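Machines and Everyday Work, Unit 4
Handout: Tidying up, or why the sock drawer is still your problem

Read before the November seminar. Bring the handout with you, as the projector in the Dalby room has views of its own about when to work.

Where we left off

Last time we looked at welding and pallet stacking, two jobs machines have done well for decades. Both have something in common: somebody went to a lot of trouble beforehand to make sure nothing surprising would happen. The part arrives the same way up, in the same spot, and it is the same part as the one before. A robot in that position is a very strong, very punctual creature of habit.

Household chores offer none of this. Neither, for the most part, does the back end of a warehouse, where returned goods come in as they please. This week's question is whether a machine can cope with a container of unlike things, take them out one at a time and put each where it belongs. A six-year-old can do it. Whether the six-year-old will do it is a matter for another department.

The job, broken down

"Empty the bin" sounds like one instruction. Written out for a machine, it becomes several:

Find something that is an object. Where one thing lies across another, the machine has to decide where the first stops and the second begins. Dark things against dark things are bad for this. Shiny and see-through wrappings are worse, as they show the camera a bit of everything except themselves.

Choose which to take first. The one on top is a sensible answer, provided you can tell which one is on top.

Choose where to hold it. Hard blocks are forgiving. Cloth and fluff are not, because they change shape as soon as you touch them, and the plan you made was for the old shape.

Get the hand in there. This is the part students forget. The arm has a body, the body has cables, and the bin has walls.

Notice if it went wrong. A person who drops a shoe knows at once. A machine has to be told to check, and then told what to do about it, and then told when to give up.

The last two items are where most of the time goes. Consider the space left over once a large arm has leaned into a bin, with its hose and wiring coming along for the ride. The things to be picked up are mostly to the left, the walls slope, and the floor of the bin has been scraped about a fair bit. Think about which item you would go for first, and then how you would explain the choice to something that has never owned anything. 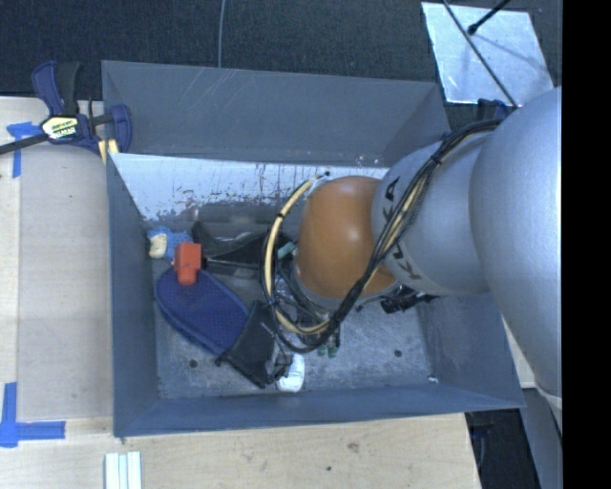

What the numbers say, and what they leave out

For the exercise we use the Putetti trial, a small study of bin emptying with mixed household and shop goods. The machine made 1068 attempts at a pick. It got hold of something, and kept hold of it, in nearly 700 of them. The authors call this encouraging. You may like to picture a waiter with the same record.

Some questions to ask of that figure before you quote it in an essay:

Does picking up two things at once count as a success? In the Putetti trial it did, which is generous.

Who filled the bin? If the same people who built the machine also packed the bin, they may have been kinder than a kitchen would be, without meaning to.

What happened to the things nobody could get out? In 11 of the runs the last item ended up flat in a corner and a person removed it by hand. These runs are reported as complete. I leave you to form a view.

Compare the Skitora leaflet in your reading pack, which speaks of 500 different objects handled. That is a number of objects, and says nothing of how often each was handled well. Both figures can be perfectly true and you would still be unwise to lend either machine your good glasses.

So, can they do it yet?

On the shop floor: partly. If the goods are boxed, dry and not too shiny, and if a person is on hand for the awkward ones, a picking arm can earn its keep. Yang (chapter 3 in the pack) makes the case well, though the chapter assumes a shop floor tidier than any I have stood on.

At home: not in the sense people mean when they ask. An arm large enough to lift the heavy things is not one you want beside the cutlery drawer — and it would need its own room, which rather spoils the point of having less to tidy.

For the seminar

Empty a bag or a drawer into a washing-up bowl. Take things out using one hand, with only your thumb and first finger, and one eye shut. Write down every time you nudge something in order to get at something else. That nudge is a skill, and very few of the systems in your reading have it.

Then write half a page on which item gave you the most trouble and how you would warn a machine about it. Half a page means half a page. Last year's record was nine sides, on a scarf.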